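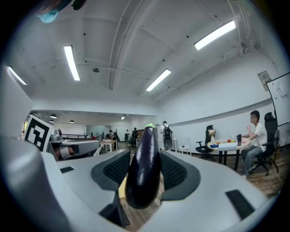

Zero offset on the Praron grippers: what went wrong in March

Print | E-mail

Several people have asked why the eggplant set was pulled, so I am writing the whole thing down once.

Background, short version. We record manipulation episodes with hand-held grippers at the Wysocka space in Jutitz. Pose comes from the fiducial markers and the onboard camera. Jaw opening comes from an encoder inside the handle. Both streams go into Vokomell, which aligns them and writes one file per episode. The files are later replayed on a real arm as a sanity check before anybody trains on them. The object list for the month was produce and small household items, and the eggplant was first on it.

The symptom

Fasil Sisay was running replays on the bench arm. On the fourth eggplant episode the jaws kept closing after contact and the drive went into current limit. The arm stopped as it should. The eggplant split along one side, and the left pad had to be cleaned and reglued. Fasil lowered the force ceiling and ran the next episode, which did the same thing. The one after that was fine.

His first guess was the force controller on the bench arm, and mine was too. We spent most of an afternoon on it. The controller had been updated the week before, so it was an easy thing to suspect. We rolled it back and replayed the same three files. The same two failed.

At that point I should have looked at the raw encoder values. I looked at the marker tracking instead. The reasoning was that a bad wrist pose could push the pads onto a thicker part of the fruit, and a commanded width that was right for the neck would be too tight for the belly. Eggplants taper a lot, so this sounded plausible. The poses were clean. Reprojection error was normal for the entire recording.

What the encoder said

Fully closed, a healthy Praron unit reads 0. Fully open it reads 846. In the files that failed, the open value was well below that, and the value at the moment of grasp was low by the same amount. The whole stroke had been shifted down. Replayed literally, the file asked the arm to close to a width smaller than the eggplant.

Radomír Pešek found the mechanism. At power-up the firmware takes whatever position the jaws are in and stores it as zero, on the assumption that they are closed. The quick start card says to close the jaws before switching on. If you pick a unit up by the trigger side and press the power button with the same hand, the jaws are usually a little open. The unit beeps once either way. There is no range check and no warning in the log.
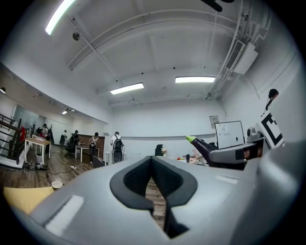
The other half of the problem was on our side. Vokomell does check encoder range, and it clamps anything negative to zero. A unit with a bad offset reports negative values when it closes on nothing, which would have been obvious on a plot. After clamping, the plot just has a flat bottom, and a flat bottom looks like closed jaws. I wrote that clamp. It was meant to hide a one-count flicker in an older unit that we no longer own.

How much data

I reran the check on all the episodes recorded since the firmware change. Out of 967 episodes, 543 had an open value outside tolerance. The errors came in blocks, each starting at a power cycle and ending at the next one. Battery changes were the usual boundary. Bimanual episodes were hit harder than single-hand ones, as either unit being wrong makes the episode wrong.

Aniela Chmielewska asked whether the offset could be subtracted after the fact. For a block where the operator opened the jaws fully at least once, yes. The open stop is mechanical and the difference from 846 gives the offset directly. For blocks where nobody reached the stop we have no reference, and those episodes are gone. I would sooner lose them than estimate.

The safety side

Nobody was hurt, but Zdzisław Makowska made a point in the review that I agree with. The bench arm was replaying human recordings with a force limit chosen for hard objects, and the only thing between a bad file and full squeeze was that limit. A person reaching in to straighten an eggplant would have had the same protection as the eggplant. The replay cell had an interlock on the door and it had been bypassed for convenience. It is connected again. The bypass plug is in a drawer in another room.

Changes so far:

1. Vokomell no longer clamps. Negative counts are written as they arrive and the episode is flagged.
2. Every session starts with two full open-close cycles on each gripper. The logger refuses to arm until it has seen both stops.
3. The same check repeats after any battery change.
4. Replay runs at the low force ceiling first, for every file, whatever the object.
5. The power-up card has been reprinted with the closing step on its own line.

Item 2 adds a few seconds and people grumble about it. Aurelio Zavala wanted the check moved into the gripper firmware, which would be the proper fix. We have the source but not a build that passes on the older boards, and Radomír is still working on that.

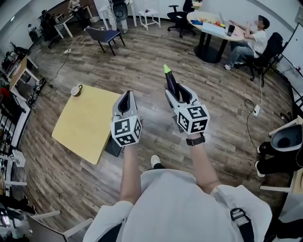

Right gripper closed on the eggplant, left gripper open, marker cubes at the back end of each.

One item is still open. On a single unit the offset moved by 2 counts in the middle of a block, with no power cycle in the log. That is inside tolerance and would not split anything, but I can't explain it with the mechanism above. Candidates are a loose encoder magnet or a brownout too short for the logger to record. The unit is out of rotation until I have had the handle apart. I will add a note to this post when I know which.

Print this post | E-mail this post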